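Swapping fingertips on the Suvus, one evening at a time

23/07/2026

A quick bit of news from the Hodwood end of things: the Suvus grippers are back in service, and I've finally got a maintenance routine I can live with! If you've been following along you'll know I look after the hand-held grippers for the Pirnesstead packing project, and you'll also know I've been grumbling about fingertips since October.

Quick catch-up for anyone new. We use the hand-held tools to record ordinary packing jobs (boxes, bags, tape, all the stuff people do at home without thinking), and the recordings go toward teaching the arm in our Trevor cell to do the same. So the tool in your hand has to close just like the one on the arm. When the pads on one get shiny and the pads on the other don't, the arm starts fumbling things that looked easy, and then I get messages.

The old plan was to change the pads every 1,000 grasps. It sounded sensible when I wrote it on the whiteboard, but cardboard is rough on rubber, and by the end of a set the tips were sliding on anything glossy. We're now changing at 800, both sides together, even if one still looks fine. I know, it feels wasteful. I tried doing one side at a time and spent a whole evening chasing a jaw that pulled everything a little to the left. 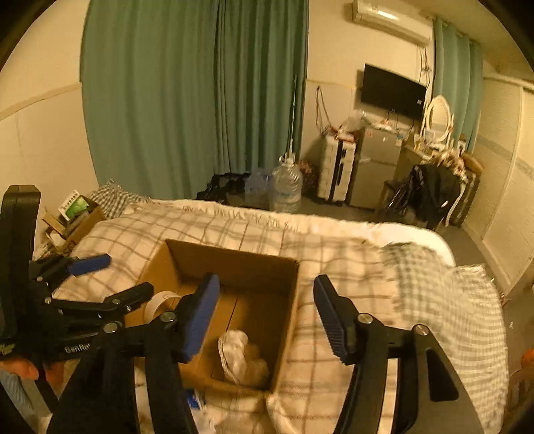

The other change is the pivots. I used to snug the bolts down until nothing wobbled, which felt great in the hand and was terrible for the linkage, because the jaws would stick partway and then jump. These days I tighten until the play just goes away, back off a hair, and open and close the thing slowly a few times with my thumb on the joint. If I can feel a catch, it comes apart and gets cleaned. Most of what I find in there is paper dust and little curls of packing tape (so much tape).

Cleaning the pads is easy enough: damp cloth, no solvent, let them dry before the next set. I did try a stronger cleaner in the spring and it left the rubber kind of gummy, so please don't copy me on that one.

After a pad change I redo the opening width, fully open and fully closed, and save the numbers under a new name. I skipped that step once and lost 6 recordings, all of them with a nice clean grasp and a completely wrong width. Still a bit sore about it!

We have eight sets of fresh pads in the drawer, enough to get the home recordings finished. The arm in the Trevor cell gets its matching set next, and I'm going to put its gripper through the same slow open-and-close check before it goes anywhere near a box. If you've got one of the Suvus tools out at your place and the tips look polished, drop me a note and I'll mail you a pair.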